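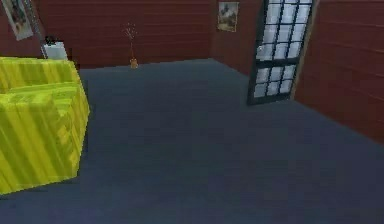

Yellow seat, dark carpet, plank walls. Thread follows.

1/ A paper on procalcitonin is going around my feed again, and people I like are posting it with the words "practice changing." I read it last night. Then I read the supplement, where the trouble usually lives. Long thread, sorry to your notifications.

2/ Quick background for the non-hospital people. Procalcitonin is a blood test. It tends to go up with bacterial infections and stay lower with viral ones. The hope for years has been that a low number would let us hold back antibiotics in someone with a cough, a fever and a smudge on the chest X-ray.

3/ I'd love that to be true. I've spent a good part of my working life stopping antibiotics other people started. If a tube of blood could win those arguments for me I would draw it myself.

4/ So, the paper. Chong et al (Fitriani Chong is first author, and she writes clearly, credit for that). Adults admitted with suspected pneumonia. 2394 screened, 1480 enrolled. Half had their antibiotics guided by the test, half got usual care.

5/ Stop there a second. 2394 screened and 1480 in means more than 900 people left out. Who were they? The main text gives it one sentence: "did not meet criteria or declined." The supplement has a table. The biggest group is "treating physician judged unsuitable."

6/ I have been a treating physician. I know what that box means. It means the patient looked bad and I didn't want a lab value telling me to hold the drugs. Perfectly good instinct. But it means the study was done on the people we were least worried about.

7/ The headline result is fewer days on antibiotics in the test group. Fine. I believe it. Tell doctors they are being watched on antibiotic days and hand them a reason to stop, and they'll stop sooner. You could probably do it with a coin if the coin had a nice printout.

8/ The part I can't get past: the guidance was followed in 994 of the 1480... no wait, that's wrong, see next post.

9/ Correction. 994 is the number with a complete set of blood draws, across both arms. Everyone had blood taken, but only the guided arm's results were released. So a third of the patients are missing at least one value, and the missing ones were filled in by a statistical method described in two lines.

10/ Filling in missing data is not a crime. Everybody does it. But blood draws don't go missing at random on a ward. They go missing when someone is sent home early, or moved to the ICU at 3 am, or has died. Those are three very different patients to be guessing a number for.

11/ Now safety. "No difference in mortality." What they found is that the study wasn't big enough to show one. Go look at how wide the interval is. It has room for the test being a bit helpful and room for it being a harm I'd want to tell a family about.

12/ Somebody will say the overall safety record from earlier trials is reassuring. Parts of it are. Earlier trials also used different cutoffs, different rules for overruling the test and, in some places, a usual care arm that kept people on antibiotics far longer than my hospital does. You can look very efficient next to a slow runner.

13/ Which brings me to usual care here. Median length of treatment in the control group was longer than most guidelines ask for. If your ward already stops at five days in patients who are doing well, I don't know what this test has left to save you.

14/ Funding. The assay and the machines were supplied by Lundent, and two authors list speaker fees from them. It's disclosed, it's all above board, and I don't think anyone cooked anything. I do think it affects which questions get asked. There was no arm where a pharmacist simply rang the team on day three.

15/ Marlina Tjoa asked me in a reply whether I'm just anti-test. Fair question. I order procalcitonin now and then. I find it useful for stopping in an ICU patient who is getting better and whose number has dropped a long way. I find it close to useless for deciding whether to start.

16/ One case that shaped my thinking, details changed. Older man, cough for two days, first value low. The team on overnight held antibiotics because of it. By the next afternoon he was on high flow oxygen and the repeat was nowhere near low. Early in the illness the number can lag. The patient in front of you doesn't.

17/ He did OK. One case proves nothing and I'd be all over anyone who used it as proof. I'm only telling you why I flinch.

18/ Bayu Chin has pointed me to the subgroup with COPD, 224 people, where the effect on antibiotic days looks bigger. Yes. It's also one of a long list of subgroups, I can't find it in the original registration, and the paper calls it "hypothesis generating" on page nine and "striking" in the abstract. Pick one.

19/ Things I'd want before changing our protocol: the full data on the excluded patients, the results using only people with real blood values, and a comparison with a plain stewardship phone call. I've emailed the corresponding author. Will post the answer if I get one, including if it makes me look silly.

20/ Our own group goes over this at journal club in October. Afiq Khoo has agreed to argue the other side and he is better at this than I am, so expect a softer version of this thread by then.

21/ Edit to post 13, since two people have asked: yes, the control group median is in the supplement and not the main paper. Second table, bottom row, tiny print.

22/ Muting this for the night. None of it is advice about your own pneumonia. If you're on antibiotics right now, please talk to whoever prescribed them before you stop anything.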